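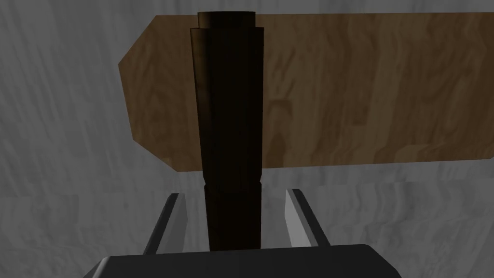

Dark brown post with stepped cap, wood board behind.

Baston Flowers — workroom, cold room and van check
Tue 1 January
Done by: Marion Cairns
With: Ruaridh Galbraith (cold room, van), Fergus Tosh (joined for the loading bay)
Reason: yearly walk-round before the February rush

Key: OK / FIX (this week) / STOP (do not use till sorted) / NA

1. WORKROOM FLOOR

1.1 Walkways clear — FIX
Stem boxes stacked by the back door again. Moved them myself. They go on the rack, all of them, even on delivery mornings.

1.2 Floor dry, leaves swept — OK
Wet patch by the sink, mopped while I was there. Sweep at ten, two and close please. Ruscus leaves are the slippery ones.

1.3 Mats flat, no curled edges — FIX
Long mat at bench 2 curling at the door end. Tape is not a repair. New mat on order from Cherkaoui, Ruaridh has the order number.

1.4 Drain covers seated — OK

2. BENCHES AND TOOLS

2.1 Knives and snips put away closed — FIX
Two open knives in the ribbon drawer. Not asking who. Knives in the block, snips on the hooks.

2.2 Blades sharp — OK
Dougal did the lot last week. Much better.

2.3 Stem stripper guard fitted — STOP
Guard cracked at the left bolt. Machine unplugged and tagged. Strip by hand, gloves on, until the part comes. Don't anybody take the tag off, I mean it.

2.4 Glue pans and hot glue guns — OK
Both stands stable. Cord on the older gun is getting stiff, look at it again in February.

2.5 Wire ends binned in the tin, not the general trash — FIX
Found some in the green waste. Lachlan got one through his glove in the fall so we all know how that goes.

2.6 Bench height blocks — OK

3. COLD ROOM

3.1 Door opens from inside — OK
Tried it three times with the door fully shut. Release knob a bit stiff but works. Ruaridh to grease.

3.2 Inside light and alarm button — OK
Button heard at the front counter. Could not hear it out on the loading bay with the van running, so tell someone indoors when you go in for a long job.

3.3 Temperature log filled in — FIX
Gaps on the Sunday lines. If you open up, you write it down. A guess filled in on Monday is no use to me.

3.4 Shelving fixed to wall — OK
Top shelf is for foam and paper only. Full buckets on the bottom two shelves. Found a full one up top, roses, heavy as anything.

3.5 Fan guard — OK
Dusty. Clean with power off at the wall.

3.6 Orchid boxes — OK
All 36 off the floor and away from the fan. Cymbidium tubes topped up. Not a safety item but I was in there anyway.

4. CHEMICALS AND PLANT SAP

4.1 Bleach and flower food kept apart — FIX
Same shelf, side by side. Bleach now in the low cabinet under the sink, key on the hook. Never mix with the acid bucket cleaner. Never.

4.2 All spray bottles labeled — FIX
One with no lable, clear liquid, poured away. Marker pens are in the blue cup, takes five seconds.

4.3 Leaf shine used with door open — OK

4.4 Gloves, all sizes — FIX
No smalls left. Euphorbia and daffodil stock both due in so need these before the weekend. Two boxes.

4.5 Eye wash in date — OK
Good till next year. One bottle already opened, replace that one.

4.6 Lilies kept away from the shop cat's corner — OK

5. LIFTING

5.1 Bucket dolly working — OK
One wheel squeaks. Oil.

5.2 Big urns — FIX
The Grarevow pair are two-person lifts, empty or not. Saw one person walking one across the yard. Sign going up.

5.3 Step stool — OK
Feet good, no wobble. The old kitchen chair is not a step stool and has gone to the dump.

6. ELECTRICAL

6.1 Sockets near sink covered — OK

6.2 Extension leads — FIX
Lead to the display lights runs under the mat. Needs to go up and over the door frame. Fergus will do it, has the clips.

6.3 Fairy lights for event work — part done
Checked 17 sets, pulled the ones with bare wire at the plug. Rest are still packed in the loft, will finish with Dougal.

7. FIRE

7.1 Extinguishers — OK
Both in the green. One by the back door was hidden behind a tower of gift boxes. Boxes moved.

7.2 Exit route — OK once the stem boxes were shifted, see 1.1

7.3 Dried flower store — FIX
Over 304 bunches hanging in there and the heater is too close. Heater out, or flowers out. My vote is the heater. Pampas goes up like paper.

7.4 Candles for table work — NA
None in stock.

8. LOADING BAY AND VAN

8.1 Bay edge paint — FIX
Worn off on the left. Fergus says it needs a dry day and he's right, so cone there for now.

8.2 Van racking bolts — OK
Ruaridh went round with the wrench. One was loose, now tight.

8.3 Straps — FIX
Two frayed. Cut up and binned so they can't wander back. New ones from Pusard, same length as before.

8.4 Van first aid kit — FIX
No bandaids. Had a packet of mints in it.

8.5 Tires, lights, washer fluid — OK
Washer was low, filled.

COMMENTS

Stripper is the only STOP. Part is 377 in the supplier's book, Dougal has ordered it. When it arrives he fits it and I look at it before anyone plugs it in.

Lachlan asked about sleeves for rose days. Yes, get them, the long ones, put it on the shop account.

Ruaridh wants the cold room rule changed so nobody goes in alone after close. Fine by me, starting now. If you're the last one here the buckets can wait until morning.

New starters for February get walked through sections 2, 3 and 4 before they touch a knife. By a person, not handed this sheet.

FIX items to be signed off on the copy by the time clock, intials next to the number. Will go round again with Fergus once the mat and straps are in.

M. Cairns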